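Setting up your group's account on the Skerora cluster
Section 2: from first login to a job that runs

I wrote this section for new postgraduates in the chemistry groups, mostly because I was answering the same emails every November when the first-years get their projects. It covers the Skerora cluster and the Flundar job scheduler that sits on top of it. If you've used another university's cluster before, you can skim, but do read the cautions, as our storage works a bit differently from most.

Before you start

You'll need your university username, the code for your group's project (ask your supervisor, it starts with CH) and a computer with a terminal. Macs and Linux machines have one already. On Windows I use the built-in PowerShell and it's fine. You also need to be on the campus network or the VPN. If the login just hangs and does nothing, it's the VPN. It's nearly always the VPN!

Logging in for the first time

1. Open your terminal and connect to the Skerora login node with your university username. The address is in your welcome email.
2. Type yes when it asks whether you trust the machine. It only asks once per computer.
3. Enter your password. Nothing appears while you type, not even dots, so just keep going and press Enter.
4. Change the temporary password when prompted. It wants at least one number and won't accept your old one with a 1 stuck on the end (I tried).
5. Type the command groups and check your project code is in the list that comes back.

Note: if your project code is missing, stop there and email the help desk. You can log in without it, but Flundar will refuse every job you send and the error message is no help at all.

Sorting out your folders

You get two places to put things. Home is backed up every night and holds 39 GB. Scratch is much bigger, 500 GB each, and isn't backed up at all.

6. Make a folder in home called scripts. Your input files and job scripts live here.
7. Make a folder in scratch called runs, with a folder inside it for each calculation.
8. Copy the starter files from the shared chemistry area into scripts. There's a water molecule, a small catalyst and a job script that works as it stands.

Caution: scratch is cleared of anything that hasn't been touched for two months. You get one warning email, and it looks exactly like the newsletter. I lost a whole set of transition states that way in my second year, so now I copy finished results back to home the same afternoon. 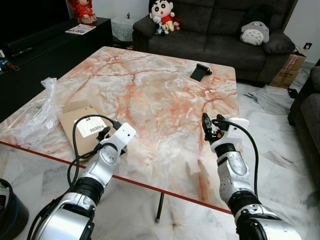 Loading the software

9. Type module avail to see what's installed. It's a long list, so press the space bar to move down and q to get out.
10. Load Bemier, the quantum chemistry package most of our groups use.
11. Load Yu as well if you're going to do anything with the machine learning models. Load it after Bemier, as the other way round gives you the wrong maths library and your jobs die after a few seconds.
12. Type module list and check that both are there, in that order.

Note: modules are forgotten when you log out. You can put the load lines in your job script (the starter one has them already) and I'd much prefer that to putting them in your login file, where you'll forget about them and then wonder why nothing else works.

Sending your first job

13. Open the starter job script in a text editor. I like nano, which shows its commands along the bottom.
14. Change the project code on the third line to yours.
15. Leave the time and memory settings alone for now.
16. Submit the script. Flundar gives you back a job number, which you should write down somewhere.
17. Check the queue. PD means it's waiting, R means it's running, and if it's vanished it has either finished or fallen over.
18. Look in the output file. The water job should end with "normal termination" on its last line.

Caution: please don't run calculations on the login node. Everybody shares it, and one big job there slows it to a crawl for the whole department. If you do it by accident, press Ctrl and C and no harm done.

If the job won't start

Check how many core hours your project has left. New projects get 3,345 for the first term, which sounds like loads until you leave a geometry optimisation going over a long weekend with the convergence set too tight. Your supervisor can ask for more through the web form, and it normally comes through by the next morning.

If you've got hours left and the job is still on PD, look at the reason in the last column. "Priority" means wait your turn. "Resources" means you've asked for something large, and dropping the memory request often gets you in sooner. For anything else, send me the job number and the script itself. A photo of your screen is hard to copy and paste from.

Section 3 covers running a batch of molecules from a spreadsheet.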